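3 July 2020

1/ I want to write some words on quitting cigarettes with nicotine patches, as many people asked me. I smoked for nine years. In December I stopped.

2/ My first patches were from Kadlec. They gave me strange dreams and a red square on the arm. I took them off before bed and the dreams became normal again.

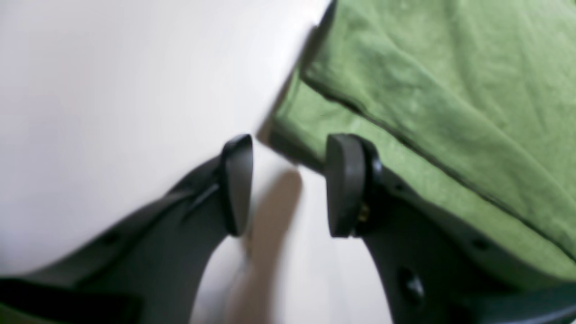 3/ Then the money. I kept a small notebook and until today I have not spent 795 euros on cigarettes. The patches cost me 200, so I am still happy.

4/ For the bad moments I used Lirell gum. Please do not chew it like normal gum. You chew a little, then you park it next to the cheek.
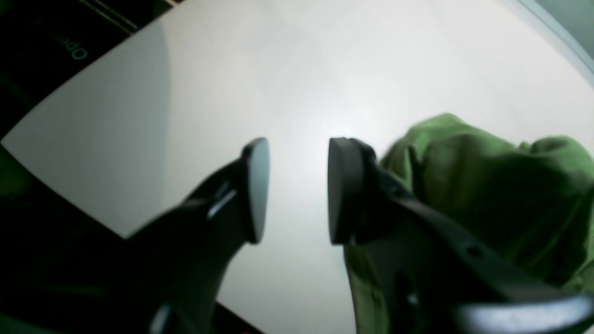
My mistake was to chew very fast, and I had hiccups for 30 minutes on the bus to Derora.

5/ Clothes were a surprise for me. After some weeks I could smell my old shirts, and I washed everything two times.
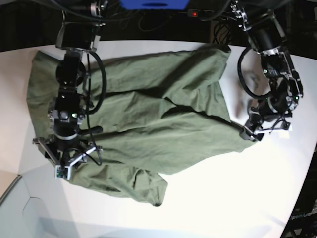

Green cloth on the white table.

6/ Coffee was the most difficult. I changed to tea in the mornings, and only in spring I went back to coffee.

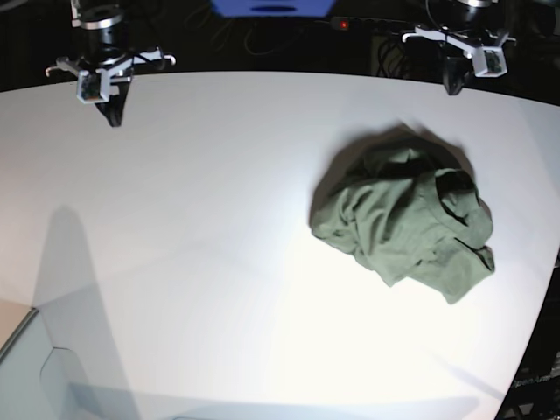 7/ Has anybody tried the Hellon spray? My pharmacist says it works quicker than gum, but the taste is strong. I would like to hear from you before I buy it.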